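NOTICE TO THE RESIDENTS OF GIVHAM HOUSE

Issued 8/13/20 by the Office of the Registrar

The Office regrets to confirm that the village of Irkska has been removed from the district map. Residents who were born there are asked to report to the second floor with their birth papers, so that a new place of birth may be assigned to them.

Applicants may choose between Usari and Dogar. Usari has a river. Dogar has a railway station and a longer waiting list. The fee is 400 in either case and will not be returned if the applicant later comes to prefer the other.

The Office has received one objection, filed as No. 2982 by Sekar Siregar of the eighth floor. Mr. Siregar states that he was born in Irkska during a snowstorm, that his mother sold soup there, and that he can still recite the names on every door between the well and the school. He was invited to do so before the Registrar. The recital took most of the afternoon and was entered into the record in full. 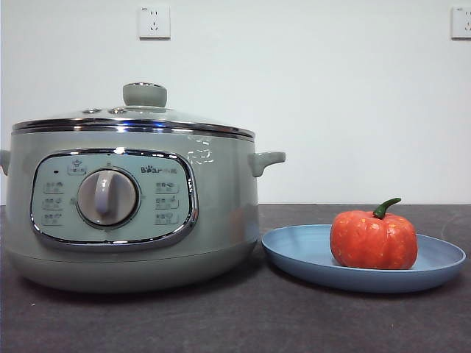

The cooker in the eighth-floor kitchen, Givham House.

Following the recital, the Registrar asked whether any other person could support the account. Mr. Siregar replied that his sister could, but that she had accepted Usari in the spring and no longer spoke of the matter. A letter was sent to her. Her answer contained a recipe for barley soup and no other remarks.

The Office has considered the recipe. Under the present rules, a recipe is not proof of a place. It does, however, call for water "from the upper well," and no upper well is recorded in Usari, in Dogar, or anywhere else in the district.

The objection will therefore remain open until October. Until then Mr. Siregar is to be listed as born, with the place left blank. Residents are asked not to write in the blank on his behalf. Three have already done so, in ink, and the Registrar has not yet decided who is to erase it.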